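Mhairi Lindsay has been repairing old door locks in Paltivska for 12 years. She learned the work from Ehsan Bhutto, who was already old then and did not like to talk.

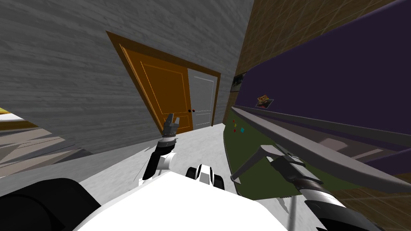

"He gave me one lock and went to drink tea," she remembers. The first lesson was patience, the second was oil. She still asks every customer to think about the knobs before the lock. When two of them sit side by side, as on the orange door and the gray one, people always pull the wrong one, she says, and the latch suffers.

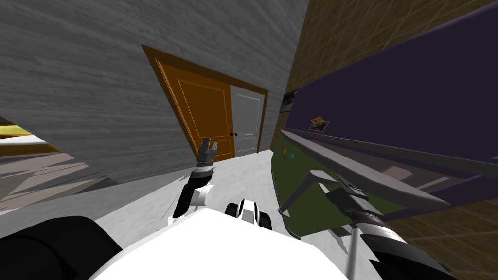 CRAFT & TRADE

Would she take a student? "In July one boy came. He stayed until lunch." She laughs, but she keeps a second chair.

Contact | © Flinari | Back to top

Related
Tanko Babalola: my father's clocks
The key cutter of Rarov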